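Folding Room Walk-Through, with my comments
Vindwood, ground floor
2022-08-14

I did the lap with my coffee before the towels got going, so forgive the rambling. Same list as in May, except I added the plant, which has opinions written all over it.
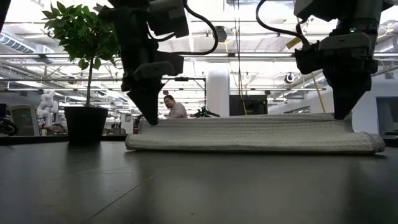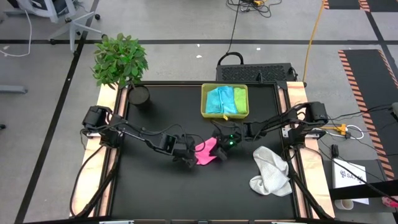
1. Floor clear of cloths and packing — OK. I found one sock behind the door. Not ours, I'm pretty sure!

2. Tabletop wiped — OK. Dark tops show every bit of lint, so please use the damp microfiber and then the dry one. The Dahlgren spray leaves streaks, and I'd love to stop buying it.

3. Folded cloths stored upright in the bin — OK. I really like them standing on edge like this, you can grab one without wrecking the other two. Keep the blues together and the green at the end.

4. Bin not overfilled — OK. If you have to push, start another bin.

5. Waffle towels checked for loose threads — needs work. I pulled 20 from the shelf and set 15 back as good. The rest go to the rag bag (the gray Skuron sack, not the trash).

6. Potted plant stable and not dripping — OK, but watch it. It's very leafy and it sits right at the edge of the table. Water it at the sink, let it drain, then bring it back. 20 minutes is plenty.

7. Cables kept up off the work surface — OK. Have another look after anyone moves the table.

8. Aisle to the exit at least 40 inches — OK, I measured twice. The Dika cart was parked in it when I walked in, so that's a pass with a grumble.

9. Fire extinguisher tag current — OK.

10. Light over the shelf — not OK. Still flickering, same as in May. I've put in a second request and I'll keep nagging.

Still open: 5 and 10. I'll recheck both on the next round — and if that sock is yours, it's on the hook by the sink.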